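4. Replaying a suturing run in Skolteo

Load the run and set playback to 6 frames a second. I know, it's slow! Our policy makes its worst choices in tiny wrist moves, and you'll miss them any faster.
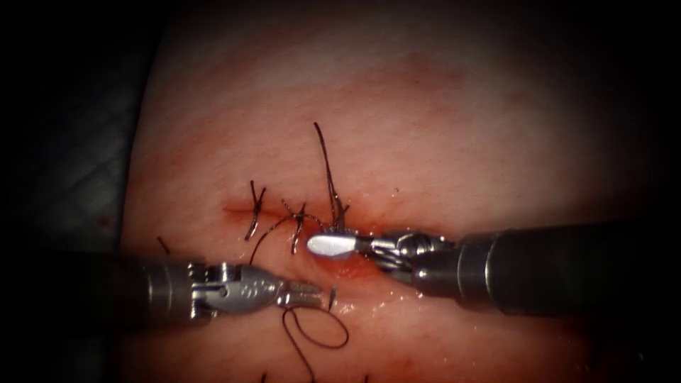
5. Press M each time a grasp on the thread starts, and M again when it ends. Enikő and I did 426 runs this way.

Caution: save before you switch arms, or your marks go poof (sorry, still fixing that).

6. Export to the Studen folder.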